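**Zovama opens household storage line at Losthorpe**

Losthorpe, 22 November 2018 – Zovama has begun supplying its Grarcombe range of household containers from its Losthorpe site. The range was first shown to trade buyers in May and covers kitchen, bathroom and utility storage.

Containers are offered in two heights, 60 mm and 150 mm, with rounded corners for easier cleaning. Colours are limited to pale blue, clear and white. Lids are sold separately and fit both heights.

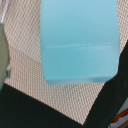 Each batch is checked for wall thickness, base flatness and corner finish before packing. Containers that rock on a level surface are rejected and reground. The first production run came to 3,824 units, packed 80 to a pallet layer – the remaining stock will be released to stockists in order of booking.

"The base took most of the development time," said Kamrul Selvanayagam, product manager at Zovama. "We changed the cooling stage twice before the larger size would sit level."

Distribution is handled by Herath, which also holds spare lids. Stockists should quote the range name and height when ordering. Data sheets and samples are available from the Zovama trade desk at Losthorpe.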